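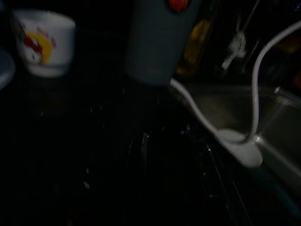 I started Pritside because I wanted somewhere to cook with other people that didn't feel like a classroom. I'm Asanka Herath, and I run small cookery sessions for complete beginners, home cooks in a rut and anyone who has just moved into their first flat. We work in an ordinary kitchen with ordinary stuff in it — a white cup with a yellow and red pattern on the front, a steel sink, a dark worktop that shows every smudge — and I'd like to keep it that way! You won't go home needing a shopping trip before you can make the same thing again.

## How it began

My first group was six people, all friends of friends, and we made dhal and flatbreads. I burned the first batch of onions (I still talk too much while I'm frying) and we ate very late. They all asked when the next one was, so I booked another, and by June I had a waiting list of 14 and a proper diary for once.

## What we cook

Mostly suppers. Soups, curries, a good tray of roast veg, eggs done every way I know. The Cassim evening is the favourite, four dishes from my aunt's notebook, and there's a shorter lunch called Tako if you've only got a couple of hours. I've got 78 recipes written up now and I'm forever fiddling with them.

We wash up together as well. It's half the fun, and the best chats I've had with people have been over the sink with a tea towel in hand. Cups and bowls first, greasy things last, then the crumbs come off the granite.

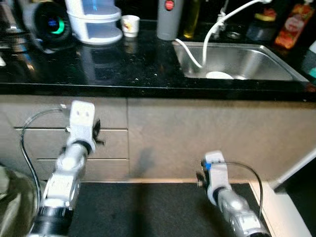 ## Coming along

Sessions cost £51, including all the food and a box for leftovers. Bring an apron if you have one you like. Tell me about allergies when you book, please, and not when you're already holding the spoon! Our autumn list, Orilano, is open now.

Page updated 5 Sep 2018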